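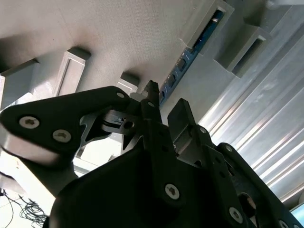
Simport has changed the way tables are formed and balanced in its online card rooms. The update applies to all multi-table tournaments, both scheduled and on-demand, and replaces a seating system that had been in use since the rooms opened.

Under the old rules, a table was broken only when every remaining player could be moved in a single step. At large events this left some tables playing short-handed for several hands while others were full. The new system checks seat counts after each completed hand and moves one player at a time. 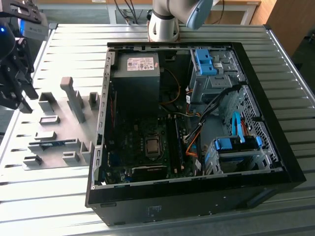

LOMHOLM, January – The revised seating rules are now active for Texas Hold'em and Omaha events. Seven-card stud will follow after a separate test period.

The main points are as follows:

- No two tables in the same event may differ by more than 2 players once balancing is complete.
- A player is moved only between hands, never during one.
- The player due to post the big blind next is the first to be moved, and is placed in the nearest equivalent position at the new table.
- A player who has been moved cannot be moved again for 27 hands unless the table is broken.
- Hand-for-hand play begins one place before the money, as before.

Events with up to 245 entrants are covered by the first release. Larger fields will keep the earlier rules for now, and the lobby page for each event states which set applies.

"The old method was simple to explain but slow to correct itself," said Pei-shan Kao, tournament operations manager at Simport. "A player could sit four-handed and pay blinds at twice the rate of the next table. We wanted that gap closed within a hand or two."

The rules were tried first in the Clarnonura series, a set of 34 low-stakes events. Players in that series could send seating complaints straight to the tournament desk, and the limit on repeat moves was added as a result.

Tien-fu Shek, who wrote the balancing rules, said blind position had taken most of the work. "If you move someone out of the small blind, they must not gain a free round," he said. "When no equivalent seat is open, the system picks the worse position."

Late registration, re-entry and payout tables are unchanged. Satellite events to the Tai final use the new rules from their next start. Tickets already issued remain valid.

The full text of the seating rules is in the Tournament Rules section of the lobby. Questions about a particular event should go to the tournament desk, with the event number and the hand number.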